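Search this site
Enter keyword
Go

March
By Fulvio Sanna

The abbey church at Rustura has had three roofs. The first was thatch, the second was chestnut shingle, and the third, in gray slate, was finished in 1519 and is the one visitors see today. Marta Helgesen has spent most of her working life under it. She trained as a stonemason, later studied building history, and now looks after the records of the abbey and its outbuildings.

We met in the old refectory, where she keeps a desk next to the drawing cabinets. I asked her first about the founding date, which the guidebooks give as 1165.

"That's the date of the charter," she said. "It tells you a landowner gave the monks a hillside and the use of a stream. It doesn't tell you they had built anything. The oldest masonry we have is the north wall of the choir, and from the tooling I would put it a generation later. They probably worshiped in a timber building down by the water until then."

The timber building has never been found. A trench dug near the mill in the 1970s turned up post holes, but they did not line up with each other, and the notes from the dig are thin.

The community was never large. A visitation record lists 20 monks and 2 novices, and Helgesen thinks that was close to the peak. Even so, they built a nave long enough for three times that number. She puts it down to pilgrims. The road over the Jismont pass came down directly behind the abbey, and travelers stopped there for a night before going on to the coast.

"You can see it in the west door," she said. "The left side of the threshold is worn down much more than the right. People came in on the left, walked up the aisle to the relics, and went out through the cloister. Nobody repaired that stone, even when they replaced the door itself."

The fire that took the shingle roof started in the bell stage. The abbot's letter about it survives, and most of it is a complaint about the price of slate. The quarry at Flarovel was the nearest, but the owner wanted payment before delivery, and the monks had to sell two vineyards to get it. 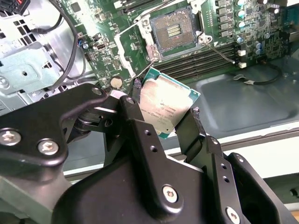
"What I like about the letter is that he gives the cart loads," Helgesen said. "He says 519 loads came up from Flarovel. I checked that against the area of the roof and the thickness of the slates, and it is too many. There is enough there for the church and something else. I think it was the guest hall, but the guest hall is gone, so I can't prove it."

The monks left in the late 18th century. The buildings were sold to a family who lived in the part now called the Villa, on the south side of the cloister. They put in tall windows and a staircase, and they used the church to store hay. Helgesen does not hold this against them.

"Hay is light and it's dry," she said. "They needed the roof to be sound, so they kept up the roof. The abbey down the valley was sold for its stone, and there's one arch left."

The family also whitewashed the choir. When the whitewash was taken off, painters' marks came to light on the east wall, along with part of a border of leaves in red and ochre. Two of the figures beside it have lost their faces to damp. There was talk of repainting them, which she opposed.

"We don't know who they were," she said. "One is holding a book and one is holding what might be a key or might be a staff. I would sooner leave it as it is."

Her present work is on the cloister, where the paving has sunk along the east walk. A drain runs underneath it — she has a plan from the Villa period that shows it, drawn slightly in the wrong place — and the side walls have started to lean inward. The stones will be numbered, lifted and put back in the same order.

I asked what she hoped to find under them.

"A drain," she said. "Maybe some graves. The chapter house door is right there, and the abbots were usually buried close to it. We have names for eleven of them and slabs for four."

The east walk will be closed while the paving is up. The church and the other three walks stay open, and the entrance is through the gatehouse as usual.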